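4.2 Who gets which field, and when

I should say up front that I came to this part of the study with a bias. I coached under-tens at Getholm for years before I ever wrote a paper, and I still have a bit of a grudge about winter training on the back corner of the ground, where the lights don't quite reach. So when our early interviews kept circling back to field allocation (and they did, in every club, usually before I'd finished my first question), I was pleased in a way a researcher probably shouldn't be. I've tried to keep that in check. Readers can judge how well I've managed.

The setting, briefly, for anyone who skipped section 3. The Farbridge complex has 7 full-sized pitches, shared by three tenant clubs: Getholm, Poulain and the much smaller Nutar Juniors. Between them they had 2,556 registered players in the season we followed. Only the pitches nearest the clubhouse have lights good enough for play after dark, and through the winter months that makes all the difference. A club with plenty of grass and no lights has, for training purposes, got nothing after five o'clock.

Allocation at Farbridge works on what everyone there calls the sheet. The sheet is a spreadsheet, drawn up before the season by the complex manager's office, with pitches across the top and half-hour blocks down the side. Each club puts in a bid, the office fills in the cells, and the result goes up on the noticeboard outside the change rooms. That is the formal system. The real one is what happens in the fortnight after the sheet goes up, and I found it a lot more interesting.

Coaches swap. They swap constantly, mostly by text message, and mostly without telling the office. A Poulain under-fourteens coach who can't get away from work before six will trade an early lit slot for a later one belonging to Getholm's women's side, and the two of them will then keep to that arrangement all season while the sheet on the noticeboard goes on saying something else. When I compared the August sheet against what I saw on the ground over the same month, the mismatch was large enough that I stopped treating the sheet as a record of use at all. I'd call it an opening offer. One coach put it to me more bluntly and I can't print what she said, but the gist was that anyone who turned up expecting the sheet to be right deserved the wait.

I don't want to make this sound like chaos, as it mostly isn't. The swaps follow rules that coaches could state quite clearly when I asked, even though I never saw them written down. You don't ask for a swap in the week before finals. You don't ask a coach of little kids to go later (parents will riot, and fair enough). If you've given up a lit slot you're owed a lit slot, and half a pitch counts as half. This last rule surprised me with how exactly people kept it. Coaches who were quite vague about their own session plans could tell me, from memory, who owed them a half-pitch from two months ago.

The smaller club does worst out of this, and I think it's the main finding of the section. Nutar Juniors has so few teams that it has very little to trade. Its original allocation was fair on any per-player measure we tried, and if anything slightly generous. But its coaches sat outside the swapping almost entirely, so when one of them had a clash there was no favour to call in. Over the season Nutar cancelled sessions that a Getholm or Poulain coach would simply have moved. I asked a Nutar coach whether she'd ever tried to get into the texting. She had, twice, and both times the reply was friendly and came the day after she needed it.

We had expected (it's in our original proposal, to my mild embarrassment) that trouble over fields would come from the sheet itself being unfair. Earlier work on shared grounds tends to look at the formal split, for the good reason that the formal split is the bit you can get hold of. You ask the manager, the manager emails it to you, and you've got data. Our own first pass did precisely this and came out with a tidy and rather cheerful result. It was only after a full winter of standing about on sidelines in a beanie that I was prepared to say the tidy result was wrong.

A word on equipment, which sits awkwardly between this section and the next. Goals, cones, bibs and balls at Farbridge are held in a shared store behind the clubhouse, and each club pays into it in proportion to its registrations. Small-sided goals are the pinch point. There are never enough of them on the nights when the junior teams all train together, and a coach who arrives early and carries two out to her own half has them for the evening. Again there's a formal booking list, again it's ignored, and again the pattern follows the swaps: the coaches who trade slots also text each other about goals. Nutar's coaches mostly brought their own pop-up ones from home.

The office, to its credit, knows perfectly well that all this goes on. I'd assumed it would be sensitive and went in with some very careful wording, and the answer I got was a shrug and a cup of tea. From the manager's side, informal swaps save work. Every change the coaches sort out among themselves is one less email, and the complex has a small staff and a mowing roster to worry about. What the office didn't know was how unevenly the benefit fell. When I showed them the cancellations broken down by club there was quite a long silence — and then a very practical conversation about whether Nutar could be given first pick of any slot that came free mid-season.

That idea is worth spelling out, because I think other complexes could pinch it. Slots do come free. Teams fold, age groups merge, a side drops out of its competition and stops training. At Farbridge those blocks used to go to whichever coach noticed first, which in practice meant a coach already in the texting. Under the trial arrangement, the office holds a freed slot for a couple of days and offers it to the smallest tenant before anyone else. It costs nothing to run. It doesn't interfere with swapping between the big clubs, who would fight you for that right, and I'd be on their side. We only saw the trial's first few weeks before fieldwork ended, so I can't say whether cancellations fell, and I'd be suspicious of anyone who claimed they had on so short a run.

There is also the question of turf, which coaches raise less often than you'd think and groundskeepers raise within a minute of meeting you. Swapping concentrates use. The best-lit pitch carried almost 600 hours of training and play in the season, well above what was planned for it, while the pitch furthest from the clubhouse was in lovely condition and hardly touched. The groundskeeping crew had worked out from the goalmouths alone which teams had changed slots with which, and their account matched my observation notes better than either matched the sheet. If I were starting again I'd interview them first.

I've been asked at seminars whether an online booking system would fix this. My view is that it would fix the record and leave the favours exactly where they were. A coach who owes another coach a half-pitch is not going to stop owing it once there's an app. What a shared calendar might do is let the Nutar coaches see the gaps, and that's no small thing, but somebody would have to enter the swaps, and the coaches who swap most were the ones who told me most cheerfully that they never would.

Limits of this part of the study are the obvious ones. It's one complex and one season, and I was a familiar face to the Getholm people before I began. My observations were limited to evenings, so weekend use is thin here and rests on what coaches told me. I did 30 observation visits, spread across the winter, and on the wetter nights there was frankly not much to observe. Where my notes and a coach's memory disagreed I've gone with my notes, except on the matter of who owed whom, where I've learned to trust the coaches.
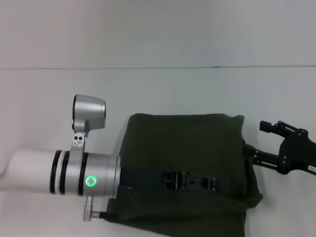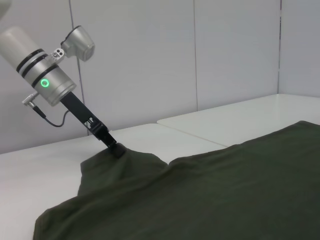
Figure 4. Robot arm, two views.

Does a fair allocation sheet mean each club gets fair access to the lit pitches?

Only at the start of the season. Once coaches begin swapping, access depends on having slots to trade and being in touch with the people who trade them, and at Farbridge the smallest club had little of either. Its share on paper was fair, yet it cancelled sessions the larger clubs would have moved to another time.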